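Trurkwood Guest Rooms: Frequently Asked Questions

Last changed: March 2019

At what time can I arrive?
The reception is open until late evening. If your bus arrives after that, please write to us one day before and Graciela Medina will leave the key in the box at the side door. The code of the box is sent by e-mail.

Can I leave my suitcase after check-out?
Yes, in the small room behind the stairs. It is free on the same day. For longer storage we ask 3 euros per day and suitcase.

Is breakfast included?
It is included in all rooms, but not in the apartment, which has its own kitchen. Please tell us in the evening if you wish to eat before seven o'clock. Then we prepare a bag with bread, cheese and fruit.

Do you wash clothes for guests?
We do. Put the clothes in the cloth bag from the wardrobe and bring it to the reception before ten in the morning. You receive them back within 24 hours, except on Sunday. Knitted things are washed separately on the cold program and dried flat, so they can need one day more. We don't accept leather or silk.
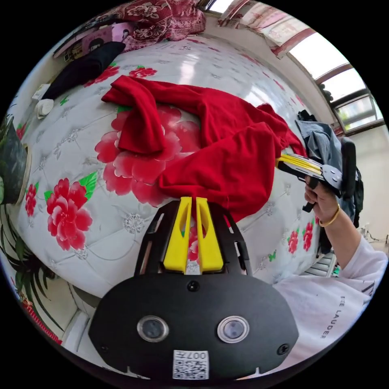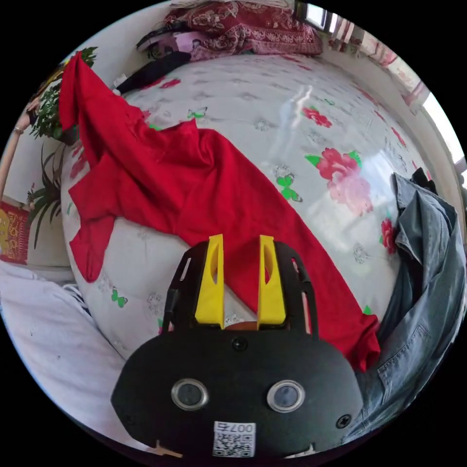
Can I wash by myself?
There are two machines in the cellar, and they take coins only. The reception can change money for you. Please do not use them after ten in the evening, the rooms above hear everything.

I forgot something in my room. What happens with it?
We keep it for three months. Write to Fermín Troncoso with your room number and the dates of your stay. We can send it by post if you pay the postage. Food and opened cosmetics are not kept.

How do I come from the station?
Take bus 381 in direction Jirolholm and get off at Ďurica. From the stop it is 200 meters uphill. The street has old stones and is not comfortable for suitcases with small wheels. A taxi can drive until the door.

Is it quiet?
Mostly yes. On the street side you will hear the church bells from six o'clock. If you sleep lightly, ask for a room to the garden when you book.

Can I bring my dog?
One dog per room is allowed, but not in the breakfast room. Please bring its own blanket.

Until when can I cancel?
Until two days before arrival without cost. After this we charge the first night. In November the house is closed for repairs and we don't take bookings.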